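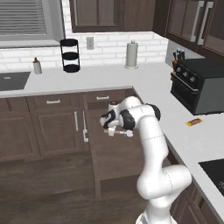
Jindby Mobile Arm: Frequently Asked Questions

Last revised 19 December 2024. Applies to release 3 of the build files.

What is Jindby?
Jindby is a build plan for a single arm on a wheeled base, sized for indoor use. The package contains the printed part files, the wiring diagrams, the motor controller firmware and a simulated kitchen for testing motions before they are run on hardware. It was developed at the Hasterent shared workshop and can be built there or at home.

Do I need to build the arm before using the simulator?
No. The simulator runs on its own. Many builders spend several weeks in it first, and the joint limits in the default model match the printed arm.

Does the simulated kitchen match my kitchen?
No. Drundari, the scene package, ships with one fixed layout. Counter height and cabinet depth can be edited in the scene file. If you change the counter height, regenerate the collision shapes as well. The visual model and the collision model are stored separately and will drift apart without any warning.

A motion works in simulation and fails on the arm. What should I check?
Check the joint zero positions first. Run the zeroing routine with the gripper empty and the arm folded, then compare the reported angles with the values in the calibration sheet. After that, check the payload setting. The simulator assumes rigid links. Printed links flex, and the error is largest at the wrist when the arm is extended.

What can the gripper hold?
The stock fingers are rated for 900 grams on a dry object with flat sides. Thin round handles are the hard case. Reduce the closing speed, and set the grip point near the object's center of mass — a long object held at one end will rotate in the fingers.

Can the arm reach into lower cabinets?
Yes, with the base parked square to the opening. Open the door fully before planning the reach. The planner treats a door as a fixed obstacle at whatever angle it had when the plan was made, and it does not replan if the door swings.

Which controller board is supported?
Only the Effiong board. Other boards have been made to work, but the current limits in the firmware are written for its driver stage and are unsafe elsewhere.

How long does the printing take?
The full set takes 142 hours on one printer at the recommended settings. Print the elbow housing first. It has the tightest bearing fit and will show whether your printer needs adjustment.

What does a build cost?
The last complete parts order came to 1,965 dollars, without tools or filament. Batteries were the largest single item.

Can I leave the arm running unattended?
No. There is no force sensing in the base, and the emergency stop is a manual switch. Mount it where you can reach it without leaning across the arm.

When is the next release?
February. It will change the wrist cable routing. Existing wrist covers will need to be reprinted — the other parts carry over.

Related pages
Zeroing and calibration sheet
Editing Drundari scene files
Effiong board: wiring and current limits
Bench hours and printer booking at Hasterent
Release 3 change list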